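Notice to the Residents of Pendside

The Office of the Reservoir wishes to inform all remaining households that the valley of Gesdale will be filled in October, as set out in the order read aloud at the chapel door. Residents are reminded that the order was read twice, and that the second reading was for the benefit of those who had left during the first.

Each household may remove furniture, livestock, seed and one door. The door is to be taken from the inside of the house. Front doors remain the property of the valley and must be left closed, with the key on the inner sill, in keeping with the custom of Gesdale at the time of its founding.

The register of the valley holds 1,639 entries. The greater part concern persons now buried, and the Office has made provision for them. Graves on the upper terrace will be moved to Urio. Graves on the lower terrace will stay where they are, the families having been consulted and having asked that their dead be left within hearing of the bell.

The bell itself has been the subject of many letters. The Office has considered every one. It was proposed that the bell be taken down, and men were sent with ropes for that purpose, but on each visit they returned in the evening and reported that the work was not finished. When asked what remained to be done, they said that they had not yet begun. The bell will therefore stay. Residents who hear it after the water has risen are asked not to write to the Office on the matter.

New homes have been made ready at Follimon, on the high ground, for 80 families. They are dry and well built. Every kitchen faces east, as the kitchens of Pendside did, and the measurements of the old rooms have been followed wherever the old rooms could be measured. 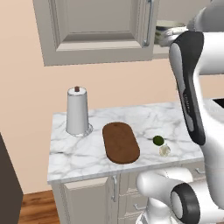 A kitchen corner at Follimon, with plates on the open shelf.

Some residents who visited the new homes have stated that the stairs had the same loose tread as their own, and that the back rooms smelled of apples. The builders were questioned and could give no account of this. The Office regards it as a kindness and will take no further steps.

There remains the household at number 24, which has not replied. Smoke is seen from its chimney in the mornings, and washing is put out and taken in. The officer who called there was given tea and came away content, and could not afterwards say by whom it had been poured. A place has been kept for this household at Follimon. The lamp in the window will be lit each evening – at the cost of the Office – until it is claimed.

The sluice will be closed at 2 in the afternoon. Residents are asked to be on the Urio road by noon, and to walk at the pace of the slowest.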